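Trekville Home & Workshop Notes
Caring for White Painted and Laminate Surfaces
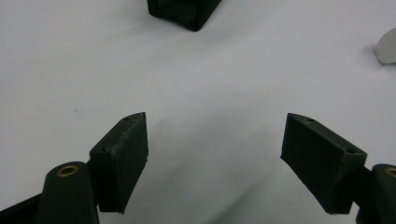
Issue 40, page 2

Matte white surfaces show soil sooner than any other finish in the house. They also show the damage from bad cleaning, which on a matte surface usually appears as a shiny patch. The notes below cover painted shelves and cabinet doors, laminate counters and bench tops, and melamine boards. Stone, raw wood and enamel need other methods and are not covered.

IDENTIFYING THE SURFACE

Check the edges first. Laminate is a thin sheet glued to a core, and a dark line is often visible where the top sheet meets the edge strip. Melamine board has a printed or colored paper face bonded to particleboard, and the edge strip is usually plastic. Paint has no seam. On painted wood the corners are slightly rounded by the paint film, and brush or roller texture can be felt with a fingernail.

If the edges give no answer, put a drop of water on a hidden spot and leave it for ten minutes. Laminate and melamine will not change. Flat latex paint may darken slightly and then recover as it dries. Treat any surface that darkens as flat paint.

ROUTINE CLEANING

Remove dry grit before any wet cloth touches the surface. Use a soft brush or a vacuum with the brush head fitted. Grit dragged under a wet cloth makes fine scratches that hold dirt afterward.

Mix one teaspoon of plain dish soap in a quart of warm water. Wring the cloth until it no longer drips. Wipe in straight, overlapping strokes, turn the cloth to a clean face, and repeat. Follow with a second cloth and clear water, then dry with a towel. Soap left on a matte surface dries to a gray film, and many people take this film for wear. Two passes with clear water will normally remove it.

Vertical painted surfaces should be washed from the bottom up and rinsed from the top down. Runs of dirty water on a dry painted panel leave streaks that are hard to get out. Runs on a panel that is already wet do not.

Microfiber cloths are suitable for laminate. On flat paint use cotton.

STAINS

Coffee and tea. Make a paste of baking soda and water, about as thick as toothpaste. Lay it on the stain for five minutes and lift it off with a damp cloth. Do not scrub. Repeat up to three times. On flat paint, stop after the first application and check for shine when dry.

Pencil. White vinyl eraser, light pressure, one direction. Pink erasers leave color.

Ballpoint ink. Rubbing alcohol on a cotton swab, laminate and melamine only. Roll the swab instead of rubbing it, and change swabs as soon as one picks up color. Alcohol softens latex paint. Ink on latex paint generally has to be sealed with a shellac primer and painted over.

Permanent marker. As for ballpoint. A faint shadow may remain on textured laminate.

Grease. Double the soap and use hotter water. Old grease near a stove may need a commercial degreaser, diluted as the label directs and tested first. The Fistelell surface cleaner is acceptable on laminate at half strength. At full strength it dulled our test board after repeated use.

Rust rings. Lemon juice, two minutes, rinse. Repeat once. Do not use rust remover on laminate; most contain acids that etch the surface permanently.

Metal marks. Gray lines left by pans, tools and vises are metal sitting on top of the finish. A mild cream cleanser on a damp fingertip removes them from laminate. On paint, try the vinyl eraser first.

Glue. White glue softens under a wet cloth left in place for fifteen minutes. Contact cement can be rolled off with a crepe rubber block. Epoxy should be wiped up before it sets. Cured epoxy on laminate can sometimes be popped off with a plastic scraper held low. Metal scrapers are not to be used at any angle.

SHINY PATCHES

A shiny patch means the texture of the finish has been flattened. On laminate this cannot be reversed. It can be made less noticeable by cleaning the surrounding area thoroughly, so that the contrast in color at least is reduced.

On flat paint the patch can be repainted. Spot touch-ups in flat white are usually visible from the side even when the color is right, so repaint the whole panel out to a corner or molding. Scuff with a fine sanding sponge, wipe off the dust, and apply two thin coats with a short-nap roller. Use the same sheen from the same product line where possible. Whites vary between manufacturers more than the names suggest. Overgaard 655, for instance, is a cool white and will look blue next to most off-the-shelf trim paint.

Allow latex paint to dry overnight before light use. Full hardness takes up to four weeks, and in that time nothing heavy or rubber-footed should be left on it. Rubber feet can bond to fresh paint and pull it off in circles.

YELLOWING

Oil-based white paint yellows with age, and more quickly in the dark. The inside of a cabinet door will be noticeably more yellow than the outside. Washing does not correct it. Some of the yellow will fade if the door is left open to daylight for a few weeks. The lasting fix is to prime and recoat with a water-based enamel.

Laminate yellows mainly from heat and sunlight. Check under toasters, kettles and lamps. Bleach is often suggested for this. It has no effect on the resin and weakens the glue line at the seams.

CHIPS AND OPEN EDGES

Fill chips in laminate before water gets in. Particleboard swells once wet and does not go back down. Clean the chip with alcohol, let it dry, and press in a color-matched seam filler with a plastic knife. Work in layers if the chip is deep. Wipe off the excess with the solvent named on the tube.

Loose edge strips with hot-melt backing can be reset with a household iron on the cotton setting. Put a sheet of baking paper between the iron and the strip, move slowly, and press with a wood block until cool. If the old glue is brown and brittle, pull the strip and fit a new one. Karnitz edge strip is sold in 100-foot rolls, more than most kitchens need, but it keeps well in a dry drawer.

Trim the overhang with a sharp chisel held flat, bevel up, cutting toward the board and never away from it.

DO NOT USE

Steel wool, in any grade.
Powdered cleanser.
Melamine foam sponges on flat paint or matte laminate. They are a fine abrasive.
Furniture polish. It builds up and catches dust.
Acetone on painted surfaces. On laminate, a few seconds only, for glue residue.
Wax paper or newspaper as a shelf liner in damp rooms. Printing ink transfers.

SCHEDULE

Counters and bench tops: wipe daily, wash and rinse weekly.
Cabinet doors: wash monthly around the handles, all over twice a year.
Shelves: brush out when items are moved, and wash in June when the windows can be left open for drying.
Edge strips and seams: inspect when the doors are washed, and fill any gap the same day.

Next issue: sticking drawers, wood runners and metal runners.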